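Reading the Appropriations Markup So You Don't Have To

Aug 18, 2026

Print this post | E-mail this post

I spent most of last evening with the recorded markup of the state transportation bill, a notepad and a PDF of the amendments.
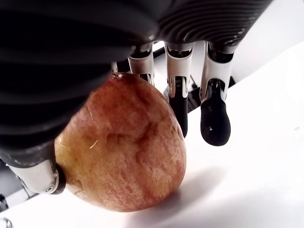
The committee webcast runs long, and the clerk does not post timestamps. If you want to find a particular vote you have to scrub through the recording until you hear the roll being called, then work backward to find out what the roll is being called on. I have asked for a time index twice. The reply both times was that the archive is provided as a courtesy.

The item I was after is Section 16, which changes how bridge repair money is passed down to towns. Under current law the department ranks every project on a single statewide list and pays from the top until the money runs out. Section 16 splits the fund into two pools, one for towns above a population line and one for towns below it, and ranks each pool separately. Seltbridge falls just under the line. Gumia, across the river, falls just over it. They share a bridge.

The bill text does not say which pool a shared bridge belongs to. Rep. Jasmina Nikolovski asked about this early in the hearing, and the department's witness, Ferenc Bíró, answered that the "lead applicant" would control. She asked where "lead applicant" was defined. He said it would be defined in rule. That exchange takes less than a minute and it was the most useful part of the night, if you care about the bridge.

Rulemaking is where I would watch. The statute gives the department until January to publish a draft rule, and after that there is a comment period. A definition written in rule can be changed in rule, without a floor vote. Whichever town files as lead next year may find itself in the other pool the year after. I am not claiming anyone intends that. The text allows it, and text is what I have to go on.

There were two amendments. The first, from Devendra Chaudhary, would have capped any single award at a fixed share of the pool. It failed on a voice vote, and no one asked for a division, so there is no record of who was for it. I could hear up to 100 pages being shuffled at the dais microphone while the chair called it, and not much else.

The second, from Santosh Singhal, moved the population line itself from the last full census to the annual estimate. It passed with little debate. This one matters more than it sounds. Annual estimates get revised, sometimes well after the fact, and a town near the line could be placed in one pool on the application date and belong in the other by the time the award is made. The amendment does not say which date governs. I read it three times looking for one.

A reader, Sneha Shakya, wrote after my last post to say that I was making too much of drafting errors, and that agencies sort these things out in practice. She worked in a county engineer's office for years, and I take the point. Most of the time the staff on both sides know what was meant and act on it. My trouble is with the times when money is short. When the list has to be cut, somebody reads the statute closely, and that is a bad moment to find out that it has a hole in it.

For comparison, the Negi Creek culvert program was set up with a plain rule: the town that owns the north abutment applies. It is arbitrary. It has also never been litigated, as far as I can find. Somebody could copy that sentence into Section 16 with the nouns changed and be done.

The bill now goes to the full chamber. The calendar lists it behind the Uditz water district consolidation, which has its own problems and will probably eat the first afternoon. Floor amendments have to be filed the day before. If you live in Seltbridge or Gumia and want a definition of lead applicant in the statute, the person to write to is your own member, and the thing to cite is Section 16, paragraph (c), second sentence. Keep it short. Staff read the short ones first.

I have left the third part of the hearing, on snow removal reimbursement, for another post. My notes on it are thin - the audio drops out during the department's table of county figures - and I would like to get the written testimony before I say anything about the formula.

Print this post | E-mail this post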